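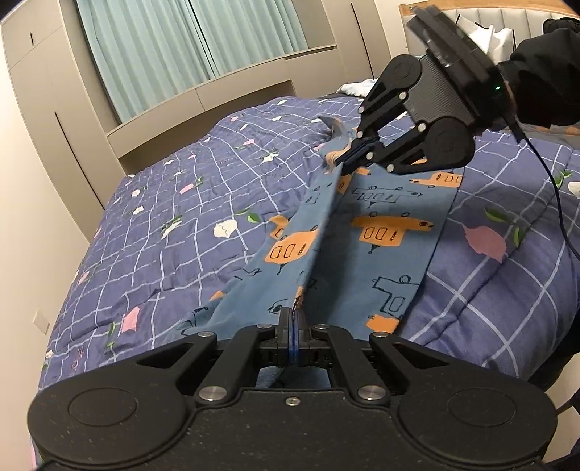
Folding a printed blue garment on a quilted bed, with each end held in a gripper.

Otness Family Center Adds Laundry and Bedding Sessions for Fall

The Otness Family Center will offer a household skills course on the care of clothing and bedding beginning in September, the center announced. Sessions will be held in the Benavides Annex and are open to all residents of the Grimau and Wonent neighborhoods.

The course consists of 2 evening sessions of 90 minutes each. The first covers sorting, washing temperatures and the reading of care labels. The second is devoted to folding and storage, with practice at a made bed in place of a table. 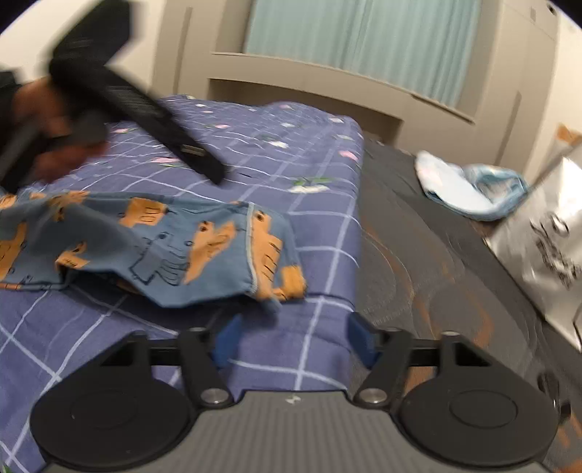 Maritza Apaza, who coordinates adult programs at the center, said the folding session was requested by parents of young children. "Adult shirts are simple enough once you have done a few," Apaza said. "Children's things are small, they twist, and there are a great many of them." Participants will work with everyday items such as a blue cloth printed with orange cartoon animals, spread over a duvet with a grid of white lines. Apaza said the lines of a checked cover can be used as a guide for keeping edges straight. Later exercises address fitted sheets, pillowcases and the folding of a duvet for a closet shelf.

The center enrolled 400 adults in its household programs last year, and demand for evening places was high. Registration opens in July at the front desk and closes when both sessions are full. There is no fee for residents. Participants are asked to bring one clean item of clothing and one pillowcase from home. Parking is available behind the annex after 5:30 p.m.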